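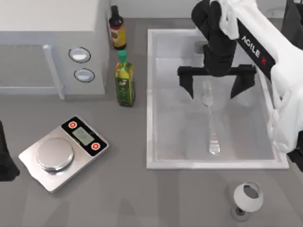 Ubaldo Rizzi

Jolard was a chain of casual dining restaurants that specialized in baked fish and, in its later years, in moving. It grew out of a single lunch counter in the river town of Dornum and at its peak operated 16 locations, most of them in or beside shopping malls. Eight were still trading when the company was sold to Basard Foods, and the name survives today on one restaurant and a line of tartar sauce.

History

The first Jolard opened in Dornum in April, in a former shoe store whose shelving was kept and used for plates. The founders, two brothers-in-law who had run the kitchen of a ferry, wanted a place where a family could eat fish without dressing for it. The menu had one soup, one fish and one pie. Customers who asked what the fish was were told it was fresh.

A second restaurant followed in Colombo Square, on the other side of town, and did better than the first, a fact the Dornum staff disputed for as long as both were open. The Colombo Square branch had 80 seats, a bar and a parking lot, and it became the model for everything the company built afterward, including the parking lot, which was copied down to a drainage problem at the north end.

Expansion came through mall leases. Landlords were looking for sit-down restaurants to fill the corners left by department stores, and Jolard was willing to take almost any corner. Several branches relocated within the same mall, one of them three times, so that regular customers grew used to following paper arrows to dinner.

Menu and service

The chain's best-known dish was the Harbor Plate, a baked white fillet with lemon butter, green beans and a scoop of rice. Its recipe changed often and its menu photograph never did. Bread was brought to the table without being ordered, and a short-lived attempt to charge for it drew more mail than any other decision in the company's history. The charge was dropped and the bread got smaller.

Opening days followed a fixed pattern. The doors opened at four in the afternoon, a ribbon was cut by whoever the local chamber of commerce could spare, and part of the evening's sales went to a charity picked by the branch manager. The first 1000 customers received a card good for a free cup of chowder. The cards had no expiration date, and Basard Foods still honors them, with visible reluctance.

Sale and decline

Basard Foods bought the company for its leases and soon closed most of the restaurants attached to them. Trade writers have blamed the decline on rising fish prices, falling mall traffic and the decision to add pizza. Former managers tend to blame the pizza.

The Colombo Square restaurant was sold to its staff and remains open under the original name. The Dornum building is a shoe store again.

See also

Casual dining
Seafood restaurant
Basard Foods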